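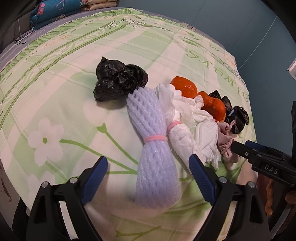

Durkonness intake sheets still file soft packaging under one code, 67, and that code is where most of our disagreement with the Hestgate totals comes from. I went through the 3,593 rows submitted since June. Code 67 covers film, bags and expanded foam alike, although the three differ widely in bulk density. The pale lavender fruit netting with the pink elastic around its middle and the crumpled black bag next to it would both be entered as 67 today. I propose splitting the code into 67F for foam and 67P for bags and film.

On February 2, 2021, Inger Hallgrímsson wrote:
> The Jorkirine converter rejects any code longer than two
> characters. Can we keep 67 and put the material in the
> notes field instead? Also, is the volume column before or
> after compaction? Heitmann's sheet doesn't say.

Before compaction. The notes field is free text and gets dropped on export, so I would prefer to fix the converter – the length check is on line 11 of the mapping file and can be raised to three. Old rows stay as they are. Batches over 1,000 rows should be split before upload until the change is in.

Heitmann's sheet needs a column header that states the volume basis. I can send a corrected copy to the list.

Lợi La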